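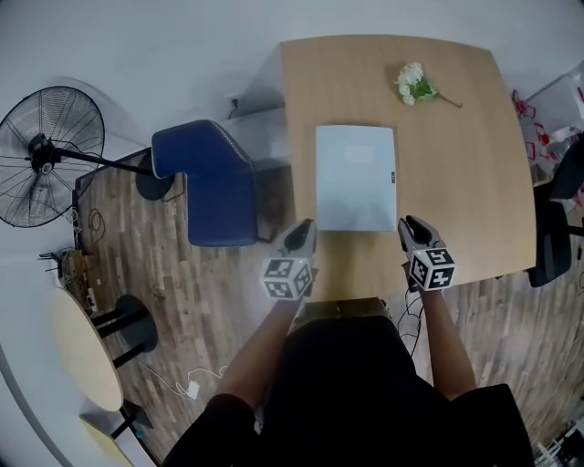
About Pundton

We write working rules for people who collect demonstrations by hand. Small outfit. Two rooms, one long corridor, not enough power points. Most of what we do is read other people's procedures, try them at a table and send them back with red pen all over.

Started because three labs asked us the same question in the same month. How do you hold the grippers so one person's session matches the next person's? Nobody had it written down. Everyone had a way. So we wrote ours, it went out as a four page PDF called Skimley, and people kept asking for the next version.

Skimley is now at issue 11. It's longer. We are sorry about that and we're working on it.

What we cover

Hand-held grippers, mainly, and the person holding them. Also the table, the things on the table, the markers, the light, and what gets written down afterwards. We don't do factory guarding or big industrial cells, there are proper standards for those and proper people who know them. If you ring us about a fence we'll send you elsewhere, nicely.

Main rules, short form (full text is in Skimley, sections 2 to 9):

Both hands start in front of the object, near edge of the table. Hold still before the first move. Not a long hold, a breath.

Marker faces stay clean and flat. No tape over them. If one lifts at a corner, stop and reprint, don't press it down with your thumb and carry on.

Cables run along the forearm and behind. Never across the work. If you can feel a cable pull, the session stops there.

Plain boxes before fancy ones. New people always want to start with the hard object. Don't let them.

One task, one name. "Open box" and "box open" are two tasks as far as the log is concerned, and we have cleaned up that mess more then once.

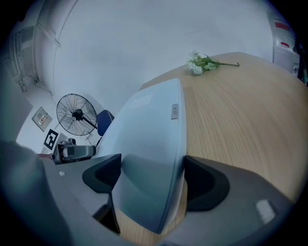
Grip force is the part we get the most mail on. Our position has not changed since issue 6. Close until the thing is held, then quit closing. Card and thin board crease if you squeeze, and a creased box is a different object from the one in your object list. Swap it out and note the swap. Sixty seconds of paperwork, saves a week.

Same with flat panels and lids. Take the sides, not the face, and let both fingers arrive together. If one gets there first the panel tips and you'll chase it. Chasing is fine, by the way. Keep the take, mark it as a recovery. We used to tell people to bin those and we were wrong, that advice came out in issue 9.

How we check a site

We come to you or you come to us. Either way it's a 23 point sheet, done in a morning if the room is ready, and the room is never ready. What holds things up:

- object list doesn't match the objects
- clocks on two devices don't agree
- fans left running on light items
- no spare marker cards
- operator sheet unsigned, or signed by someone on leave

None of that is hard. All of it is common. You get the sheet back the same day with pass, fix or redo beside each line. No scores. People asked for scores and we tried it and sites started arguing over half points. 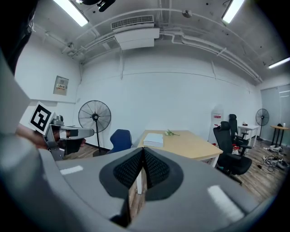 Redo means redo with us there. Fix means send a photo. We charge for the first visit only, second one's free if it happens inside 60 days, which seems to be the right amount of time for most places to get organised.

People and privacy

Hands and forearms are usually in the recordings. Faces sometimes. Our rule is that the operator says yes in writing before, and can say no after, and the no is honoured without a reason given. Anyone walking through gets the same deal. Blur first, share second. Personal stuff off the table before you start, that includes mail, ID cards and phones.

Breaks are in the rules too and they are not a suggestion. Wrists get sore. We set 13 minutes as the longest stretch at the table before you put both grippers down, and yes we know that's an odd number, it's where our own people started to get sloppy. Your people may be different. Go shorter if you like, don't go longer.

Height matters as well. Table somewhere near the elbow, chairs pushed in or right out of the way, both feet on the floor. Shoes on. We had to add that one.

Where the rules come from

Mostly from getting it wrong at our own bench. Every rule has a note in the back saying who asked for it and what it replaced. The Holmgren notes, the older set you may have seen quoted, were merged in at issue 8 and should not be used on their own any more. If your supplier is still working to Holmgren, ask them to update, the marker section in it is out of date and the colour chart was printed wrong to begin with.

Cliter is our log template. Free to use. It's a spreadsheet, it's ugly, it opens on anything. Date, task name, object, operator code, keep or drop, one line of comment. Please fill in the comment. "Ok" is not a comment.

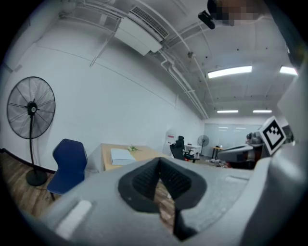

Gripper view of the room, marker card at right and ceiling lights on.

Working with us

We take on a few sites at a time. Email is best, the phone rings in the corridor. Tell us how many operators, what objects, and wich issue of Skimley you've been using, if any. Draft rules are open for comment till the end of June and we do read them all, even the long ones. Changes get listed on the front page of the next issue so you don't have to go hunting.

Training days are held at our place. Bring lunch, the shop up the road closed.

Page last updated 14 June 2026

Contact | Privacy | © Pundton 2026 | Back to top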